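Flalley Weighs Second Sorting Cell for Next Year's Budget

Flalley, a contract packing company, is deciding whether to buy a second two-arm sorting cell in next year's equipment budget, with a decision expected in May.

The company's first cell, supplied by Barkano, is being tried on toy building bricks before any customer parts go into it.

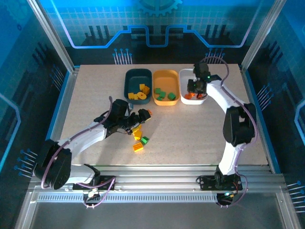
Damilola Bassey, who handles equipment planning at Flalley, said the purchase price is only part of what the company has to plan for. Replacement finger pads, spare cables and operator training are all listed separately in the draft budget – items that were left out when the first cell was ordered.

"We budgeted for the arms and then kept finding other things to pay for," Bassey said. "This time I want the whole list before we sign."

The draft sets aside 700 hours of trial work, with bricks sorted by color into trays. Flalley wants 96 percent of pieces placed in the correct tray before it commits to a second order.

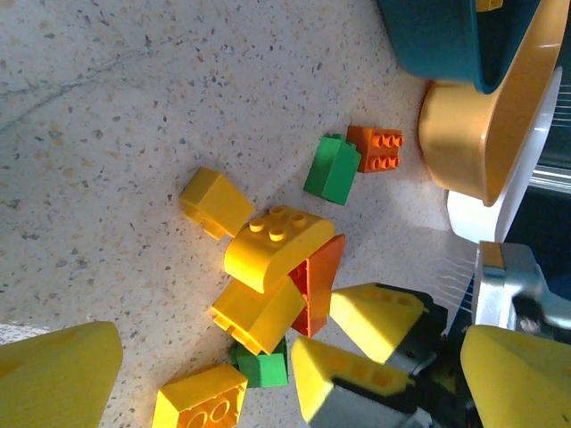 Toy bricks on the work surface, with yellow gripper fingers close by.

Beaudoin, a competing supplier, has also been asked for a quote. Its price covers 2 years of service, while Barkano's covers one. 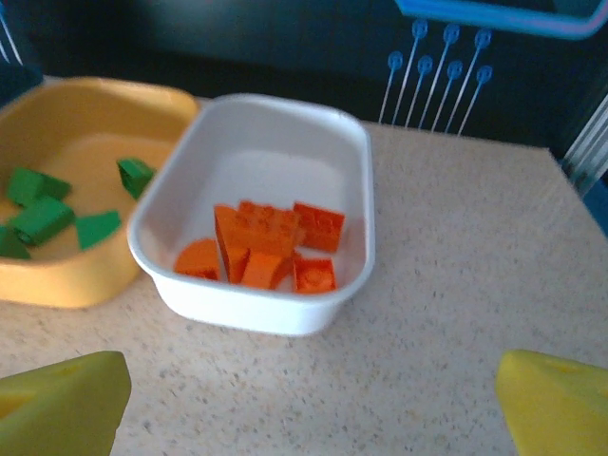 Either cell would go to the company's Lillard site, where power and floor space are already available. Delivery is quoted at four months from the date of order.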